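Ziltineo Institute > Events > Talks > Speaker Notes

Search this site Enter keywords Go

Print this page | E-mail this page

Textile Reuse in the Istton District: Speaker Notes
October 2025

Slide 1. Welcome the audience on behalf of the Institute. State that the talk covers household clothing only. Industrial textiles are addressed in the Fourie report, and copies are on the table by the door.

Slide 2. The district now operates 37 collection points. In the last program year they received 2,064 bags. Pause here – the figure is higher than many in the audience will expect.

Slide 3. Explain the sorting grades. Grade A items are resold locally. Grade B items are repaired first. Grade C items are cut for wiping cloth or sent for fiber recovery. Stress that a missing button does not move a garment to Grade C.

Slide 4. Handling of lightweight garments.
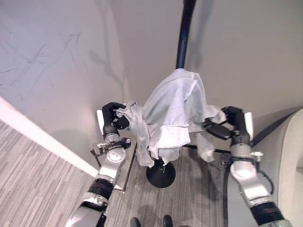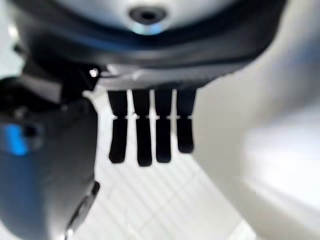 Slide 5. Repair costs. The Flokavlow workshop completed 287 repairs under the pilot agreement. Most were seams, hems and zippers. Note that labor remains the largest expense and that the Institute does not expect this to change next year.

Slide 6. Public guidance. Residents are asked to wash and dry clothing before donation and to tie shoes in pairs. Damp bags are the main cause of loss in storage. The revised leaflet will be mailed to all households in the district.

Slide 7. Funding. The pilot is funded at 100 percent through the end of the current term. After that date, the district will be asked to share the cost of transport. Do not speculate on the amount. Refer questions on this point to the Institute's program office.

Allow time for questions before the break.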